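Lavanya Salian
3 min read

Thread: house rules for door tasks in simulation. We rewrote ours at Anedari and the new version applies from 1st February. Posting the parts other teams might want to borrow or argue with. 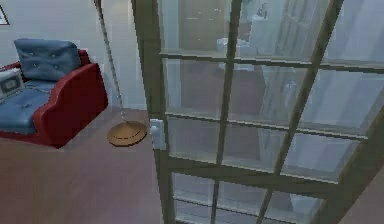 Glass-paneled door, partly open, with the lamp and armchair next to it. Simulated room.

1/ Write down the starting angle of the door. "Open" and "closed" are not enough. A door that starts partly open is a different task from one that starts latched, and the two get separate scores in our reports now.

2/ Say what counts as done before the first run. Ours is a final door angle, held for 2 seconds with the robot no longer touching the door. Pick your own number, but don't change it after you see results.

3/ Furniture counts. If a floor lamp stands near the handle side, it goes in the task file with its position. Contact with it gets logged even when the door ends up where it should.

4/ We argued over whether a light brush against furniture is a fail. Emiliano Valdebenito wanted zero contact. I wanted a force limit. We settled on logging every touch and failing anything that tips or shifts an object.

5/ Glass needs its own line. Panes show what is behind them and can pick up reflections too, so a policy trained on solid doors shouldn't be reported as tested on glass ones. List the door types by name.

6/ Fix your seeds and publish them. We run 48 per door – 8 was our old number and it hid a lot of bad grasps on the latch.

7/ Failed runs stay in the folder. If a run is thrown out for a physics glitch, a second person signs off and writes one sentence saying why. Crenshaw, our log viewer, now blocks deletion without that note.

8/ Simulation results get labeled as simulation in every table and every slide. We had a chart go out in November without the label and had to send a correction.

Still open: what to do about doors that swing back on their own after release. The Ceditz team times them. We don't have a rule yet. If you have one written down, please send it – even a rough draft.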